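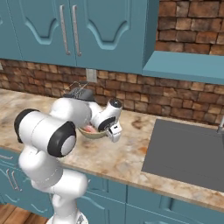 Bamard Film Society seeks people to watch old movies and write about them

Pirnisness, our program of notes and essays, needs six new contributors for the winter season. We are looking for people who can sit through a long film, form an opinion about it, and get that opinion down in words before the next long film starts. The season is called Second Features. It is devoted to the movies directors made right after the one that got them noticed, a body of work with a high rate of overconfidence.

You will be joining a small group. We have been putting a printed sheet on every seat of the McKinnon since before the McKinnon had matching seats. The room holds 198. On a good night we run out of sheets, and on a bad night we take most of them home and use the backs for shopping lists.

What you would be doing

Each contributor takes on 2 films between November and the end of the season. For each one you write a program note of 487 words. That number has been argued over, and it will not be argued over again. It is what fits on one side of the page in a type size our audience can read while the house lights are still half up.

You also introduce your film from the front of the room, for five minutes at most. There is a clock on the back wall. The projectionist can see it too, and he has been known to start the picture during a sentence.

Afterward you stay for the discussion in the lobby. You don't have to lead it. It leads itself, usually toward whether the ending was a dream.

What we want from you

You should like movies enough to be annoyed by them. A film degree is fine and we won't hold it against you. Several of our best notes came from people who had never written a paragraph about a movie and were cross about one in particular.

We want plain sentences. If you use the word "liminal," Els Timmermans will write to you about it. She edits every note, she is fast, and she is nearly always right – the exception being a certain Western on which she and the rest of us have agreed to stop speaking.

You need to be able to get to the McKinnon on the evenings of your films. You need to watch the film at least twice before writing. We can tell when it has only been once, and so can the man in the third row who corrects us about lenses. 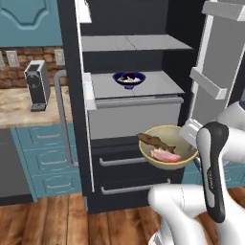 Wouter De Haan wrote for us last season and asked that we pass this along: he thought the five-minute introduction would be the hard part, and it was the note, because he had a great deal to say about the courtroom scene and had to throw out nearly all of it. He would also like future contributors to know that the audience does read the thing, and that one of them mailed his back with the commas fixed.

What you get

A fee for each note, modest, and paid on the night. A season pass for you and one guest. Your name in print at the bottom of the page, spelled correctly on the second attempt. Contributors may also borrow from our library of film books, which includes three copies of the same biography and no copy of the one everybody asks for.

We can't cover travel from out of town. The Tramport bus stops across the street, and the last one leaves 11 minutes after most of our screenings end, which has shaped local taste in running times more than any critic has.

How to apply

Send us a sample note on any director's second feature. It doesn't have to be a good film. Lieselotte Böttcher reads the first round and has asked for fewer pages about masterpieces and more about pictures that went wrong in an interesting way. Keep to the word count given above. If you go over, she stops reading at the limit and judges you on the sentence where she left off.

Along with the note, tell us in a few lines which movie you have changed your mind about, and when. Leave out the résumé. Leave out the list of your ten favorites, too.

Applications go to the box office in an envelope marked Second Features, or through the contact form on this site. They close on 22 October 2026. Marijke Boersma will reply to everyone, including the people we turn down, though she asks for patience and does not take phone calls during matinees.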